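2023-02-25

Saturday, but I went in until lunch to finish the pick logs before the new cell is signed over. Second week with the Furix unit on the utensil line at Covbridge. The changeover plan says the packing side goes from hand pick to assisted pick in March, and the order that decides it is the Starnier one, 2,000 wooden spoons, sleeved in pairs.

Pick quality first. The parallel fingers do well on handles and badly on bowls. A handle gives two near-flat sides and the pads close square. A bowl gives a rim, a curve and a lacquered surface, and the pads tend to ride up before the force threshold trips. Lowered the closing speed and raised the threshold one step. Fewer aborts in the log, longer cycle. The cycle was already the complaint, so I expect to hear about it.

Spent the rest of the morning on rim grasps with the hand-held gripper, one pad under the edge of the bowl, to get a usable approach angle. The angle matters more than the force. I had it the other way round in my notes from last week and have crossed those out. 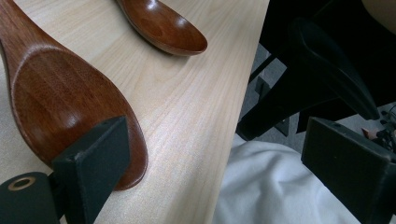
Shayne Cartwright thinks I am tuning the wrong thing. According to Shayne the packers never timed a pick in their lives, they timed a carton, and half of the job was turning a spoon over to look for a rough spot while the other hand reached for the sleeve. Take the pick away and the look goes with it, unless someone is given the look as a job.

I have no good answer to that. The plan has two inspection stations downstream, staffed by packers on rotation, two hours at a stretch. On paper that covers it. In practice it turns a varied task into staring at a belt, and the pay grade for inspection has not been settled. Rangi Doolan has asked for it in writing before anyone is retrained. I would ask for the same.

Also changed: breaks. The line used to stop when people stopped. Now it runs through, and the rotation sheet has to carry the gaps – three versions so far, none of them right for the late shift.

To do Monday: rerun the bowl set at the old speed with the new angle. Check pad wear. Ask whether the inspection stations can have the carton count back on the display, as the packers want it and it costs one line of configuration.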